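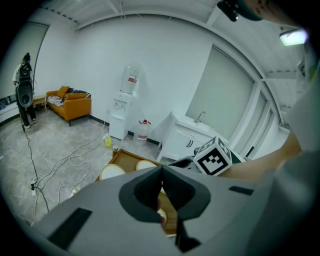

Food waste at lunch was the subject of our project, and we wanted to know whether the size of the plate makes any difference to how much gets thrown out. Our canteen at Sokel used wide plates until September, when it changed over to smaller ones. The plates on the wooden tray are white with tan rims, and a rim matters for a study like ours: servers tend to fill a plate up to the rim and stop there, so the usable area is less than the full width suggests.

Method

We weighed leftovers for 60 lunches, half before the change and half after. Bones, peels and napkins were taken out first. Līga Žukauskas kept the log and I did the weighing. The scale reads in grams and was set to zero with the empty bucket on it.

Results

Before the change, 2765 meals were served in the period we covered. After it there were 2746, so the two halves are close enough to compare directly. Average waste per meal went from 60 grams to 39 grams. Most of the drop was in rice and potatoes – salad hardly moved.

Problems

The menu was not the same in both halves. Fish came up more often in the first, and fish days always leave more. We also missed the second helpings, which were not logged. A repeat with a matched menu would take care of the first point.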